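4.2 Condition grading and price retention

Listings were collected from two resale platforms, Carkach and Skilano, over the month of November. Only leather handbags offered by private sellers were kept; dealer stock was removed because dealers set their prices from internal tables. After duplicates were dropped, 207 listings remained. Each was matched to the original retail price of the same model, and the ratio of asking price to retail price was used as the retention measure.

Condition was taken from the seller's own grade. Both platforms use a five-step scale, but the steps are worded differently: "very good" on Carkach allows light corner wear, while on Skilano it does not. We therefore merged the two middle grades before fitting the model. Bags with replaced hardware or re-dyed leather were coded separately — they follow a different price pattern and would have pulled the middle group down.

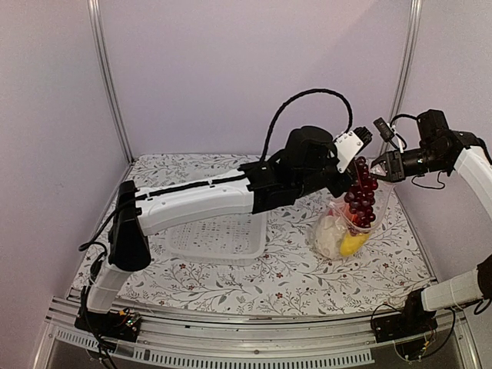

Theresia Sutter objected at the review stage that a seller's grade mixes the state of the bag with the price the seller hopes to get, and that the two cannot be separated after the fact. We accept the point in part. A subset of listings was regraded by a second reader who saw the photographs and the text but not the price. Agreement was high for the top grade and weak for the merged middle grade, where the second reader was usually stricter.

The effect of the original dust bag and receipt was estimated in the same model. Either item alone raised retention slightly. The two together had a larger effect, mainly for bags with a retail price above 500 euros. Below that level the estimate was too unstable to interpret.

Figure 2. Two robotic arms over a tray with a cauliflower, beside a clear plastic bag.

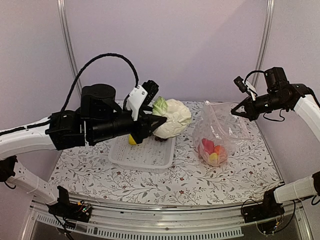

Color was entered as black, brown or other. Black bags kept more of their retail price in every grade, but the gap narrowed once model age was included, as the older models in the sample were mostly black. Seasonal colors showed the widest spread. Oosthuizen's earlier coding scheme, which treats seasonal colors as a group of their own, was tested and gave nearly the same coefficients.

Asking prices are not sale prices. Neither platform publishes the final amount, and offers below the listed price are common on Skilano. The retention values in this section should be read as upper bounds.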